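Najwa Khalaf
fio sobre sacos do lixo, a pedido de várias famílias

Pronto, prometi à Siv Strand que escrevia isto em condições em vez de lhe mandar áudios de oito minutos, portanto cá vai um fio sobre o assunto menos elegante desta casa: os sacos do lixo. Vão buscar um chá, que eu quando começo demoro.

Quem me segue há mais tempo sabe que em fevereiro me mudei para um apartamento com uma cozinha onde mal cabem duas pessoas de lado. O caixote grande, que vinha da casa antiga, ficou no corredor um mês inteiro e toda a gente tropeçou nele, incluindo eu, às escuras, com um prato de sopa na mão.

A primeira coisa que mudei foi o sítio. Passei o lixo para junto da parede branca, no chão, que era um canto que não servia para nada (já lá tinha tentado pôr um vaso, coitado do vaso).

A segunda foi o gancho. Um ganchinho branco, pequenino, dos que se vendem em embalagens de 4 na Tangen. Quase não se dá por ele na parede! Comprei-o para os panos da loiça e acabou com um saco preto pendurado, com um nó em cima.

O Callum Lightfoot perguntou-me porque é que não uso uma gaveta para os sacos, como as pessoas normais. Callum, querido, eu tenho 183 coisas dentro daquela gaveta e sei o nome de todas. Mais um rolo de sacos e ela não volta a fechar.

Ter o saco seguinte ali à mão faz-me muito mais diferença do que eu imaginava. Antes levava o lixo para baixo, voltava, esquecia-me do saco novo, e no dia a seguir lá estavam as cascas de batata em cima da bancada à minha espera.

Dicas que fui juntando, algumas minhas e outras roubadas à Begoñe Carretero, que é muito mais arrumada do que eu: limpem a parede com álcool antes de colar um gancho e deixem-no uma noite inteira sem peso nenhum. Eu da primeira vez não deixei e acordei com o barulho.

Outra: pendurem só sacos vazios ou quase. O cheio fica no chão, bem encostado, até alguém o levar. E fechem-no antes de estar a rebentar, que depois não há ponta que chegue para o nó (falo com conhecimento de causa e de escadas).

Para coisas moles, tipo roupa velha e enchimento de almofadas, calquem devagarinho com a mão aberta e deixem sair o ar antes de atar. Cabe muito mais do que parece.

E sim, Siv, podes copiar tudo. Fica aqui o meu cantinho, saco pendurado e saco cheio: 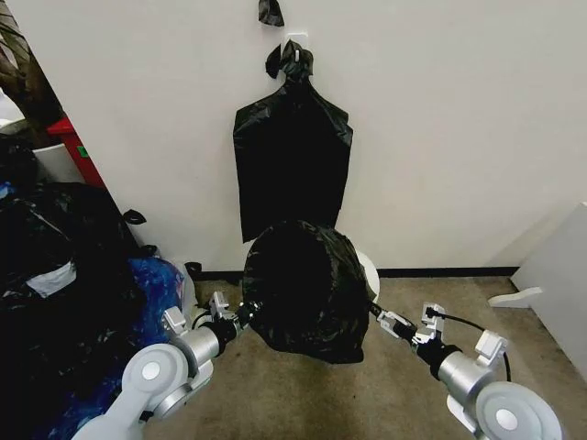
Página modificada pela última vez em fevereiro, às 21:40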